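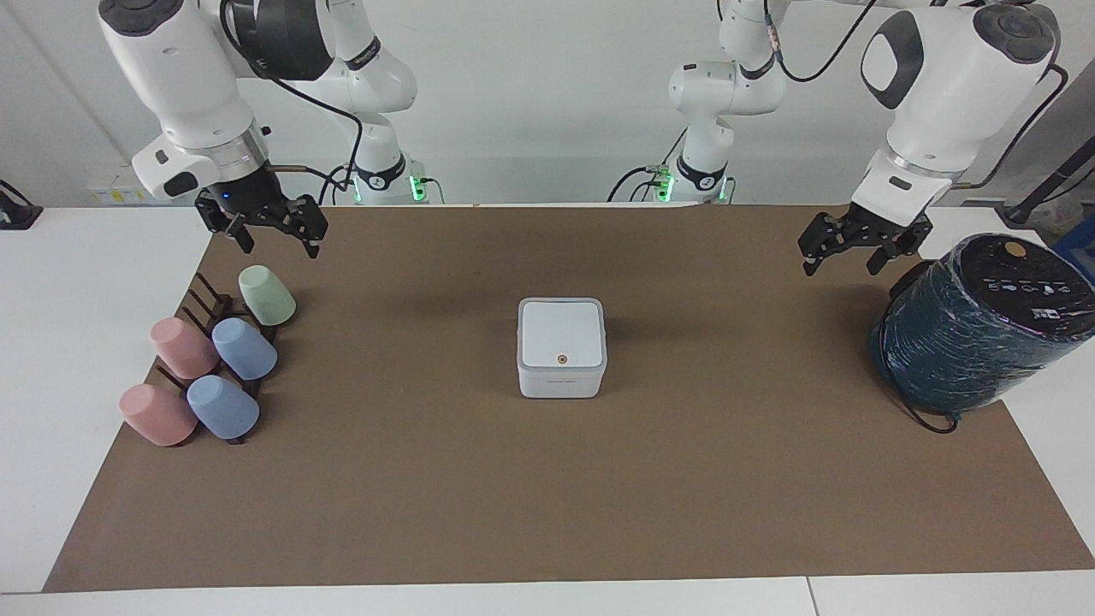 Carys Voyle on The Salt Ledger, and why she cut the best chapter

Home Books Interviews Reading Lists Newsletter

6 min read

Last updated January

I got to Carys Voyle's kitchen ten minutes early and she was still arguing with her editor on the phone, so I made the tea. (She pointed at the cupboard. We got along fine.)

Her new novel follows two sisters in Botenton, a harbor town that loses its men to a war and then its herring. "I had 200 pages about the fish," she told me. "Kedir read them all, poor man, and asked when somebody was going to fall in love."

Kedir Tesfamariam is that editor, and he's been with her since Bravlow, the debut I must have pressed on half my family!

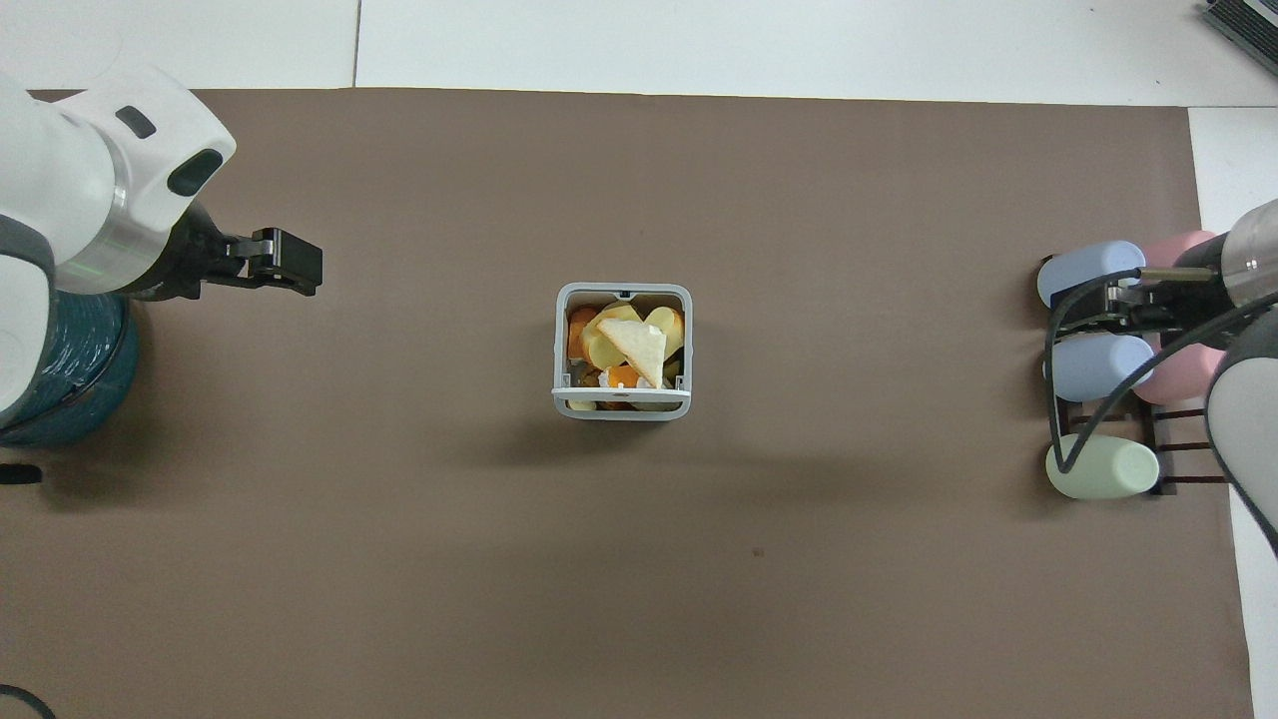
What went, in the end, was a whole chapter set at sea. "It was the best thing I've written and it had nothing to do with Nell," she said. "I sulked for around 10 days."

I asked about Nell's letters, which made me cry on a bus. Carys wrote them all by hand first, in pencil, before typing a word of the rest. "She's a bad speller. I kept fixing it on the computer, so I stopped using the computer."

Next up is something shorter, about a widowed piano tuner named Berhe. She has the first line and won't tell me what it is.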